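Speaker notes: Table surfaces and placemats in the Stumstead dining rooms
Hermine Camenzind, 4/4/26

Opening. Give the scope first: wear on tabletops in daily use, place settings only. Serving counters are covered in Ambros Aigner's talk, so send those questions to him.

The Stumstead rooms log 2418 place settings a month. In January we moved to a new finish on all tables and kept the old placemats. Say that the mats were not changed, or someone will ask.

Wear falls into two groups. Scuffs come from plates being slid. Rings come from plates and cups being left. Scuffs are the larger group and the harder one to repair, as the finish has to be taken back with 400 grit, then 600, before recoating. 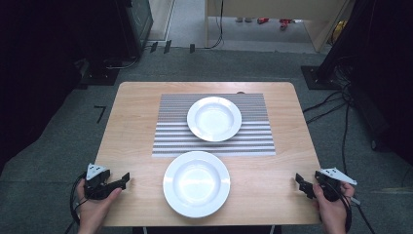
Placement matters more than mat material. A mat protects only the area it covers, and our mats do not cover the full depth of the table. With the mat set back, a wide band of bare wood is left at the front, and a plate put down there has no protection at all. Compare the two rimmed soup plates: same shape, one on the stripes, the other directly on the wood. Pause before going on.

Recommendation one: bring the mat forward to the front edge before any plate is set. Recommendation two: lift plates to move them, including empty ones.

Domenica Zaugg will ask about larger mats. The Imhof quote is in the handout. Do not discuss price from the stage.

Skip the Undcombe results if fewer than 4 minutes remain. Otherwise give the repair interval only, then take questions.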